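# Budgeting for a humanoid robot workcell

**Budgeting for a humanoid robot workcell** is the business of working out what you need to buy, borrow or clear out of the way before a two-armed walking robot can do anything useful in a room. I started this article on the wiki after my third long email on the subject, and Amparo Iglesias has since corrected most of my sums. It covers small groups buying one machine. If you're fitting out a factory, you want the fleet pages instead (they're much drier, but the tax bits are better).

## What counts as the workcell

People use the word for all sorts of things. I mean the robot, whatever it's tethered to, the furniture it works at, the things it handles and the floor it stands on. Some suppliers quote only for the first of those. Ramitz, who sold us ours, were quite open about it, but their quote still fitted on one side of paper and our spending did not!

I split the budget into four headings:

- **Machine:** body, hands, charger, delivery
- **Attachments:** cables, wrist covers, spare fingers, head-mounted bits
- **Room:** desk, storage, power, floor space
- **Task stock:** baskets, fruit, stationery, labels, tape

The last one looks silly next to the first, and everybody leaves it off. Please don't. Task stock gets bought in a hurry, on somebody's own card, and then you spend October chasing receipts.

## Planning from the task

My advice is to choose one job and plan outwards from it. Sorting things into baskets is a lovely first job for this. You need a table, two baskets, some labels and a handful of objects, and you very quickly find out about reach, grip and how much clear tabletop you really want.
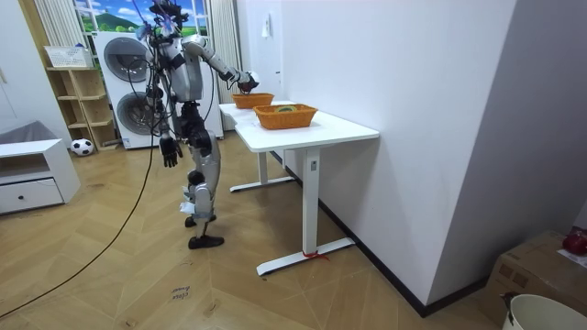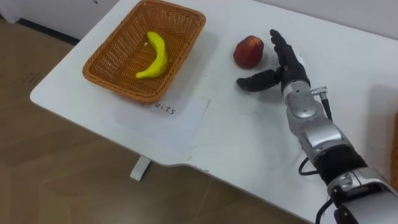 Sorting at a white table, with orange-brown wicker baskets and handwritten labels.
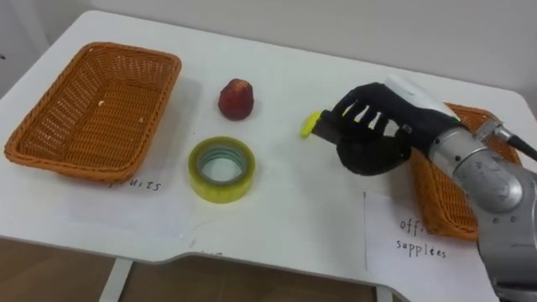 ### The desk

Buy the desk after you've measured the arm's reach, and draw both basket positions on paper first. A basket at each end with a gap in the middle for unsorted objects is a good starting layout. I'd leave more gap than you think, as the hand needs room to come in from the side and a big roll of packing tape eats up tabletop in no time.

A height-adjustable desk costs more than a fixed one. I think it's worth it if you might change robots later, and Amparo thinks I'm being extravagant. We bought ours second-hand from Furtado, an office clearance firm, for £60, which rather ended the argument.

### Baskets and labels

Woven baskets with flared sides are kind to a beginner's setup because the opening is generous. Get matching ones where you can, and a spare. For labels, a sheet of white paper and a dark pen will do. Keep the writing well clear of the basket, or half your word ends up under the rim. Tape the sheet down flat as well.

### Objects

Mix your shapes. A round apple, a curved banana and a roll of tape ask quite different things of a hand, and none of them will trouble the budget. Small stationery is harder to pick up and much easier to lose, so buy it by the packet.

## A sample budget

These were our figures as of August 2020, in pounds, without the robot itself (the price depends so much on the hands that I'd only mislead you).

| Item | Cost |
|---|---|
| Spare hand parts, Sterix | 2,112 |
| Cabling and tether | 439 |
| Electrician | 600 |
| Desk, Furtado | 60 |

Task stock isn't in the table because we kept no proper record of it in the first few months, and yes, I'm aware of what I wrote further up.

## Costs people miss

**Floor space.** A tethered robot needs its own footprint plus wherever the cable wants to lie. Mark out the cable run before you order shelving. If you're using a room with appliances or storage in it already, measure with every door open.

**Hands.** Multi-fingered hands are the part I'd hold the most money back for. Ask the supplier whether fingers can be replaced singly or only as a set, and get the answer in writing.

**Covers.** Wrist covers are cheap, so add a few to the first order and save yourself a second delivery charge.

**Software.** We use Zikine for scheduling and logging, on a yearly licence. It renews automatically, so put the date in your calendar.

## Buying or leasing

Leasing suits you if the task is still vague. With a lease you can send the machine back, but read the clause on wear to the hands very slowly, twice. We bought outright and I'd do so again, mainly because we wanted to fit our own cables without asking permission each time.

## See also

- Choosing an end effector
- Second-hand lab furniture
- Insurance for tethered robots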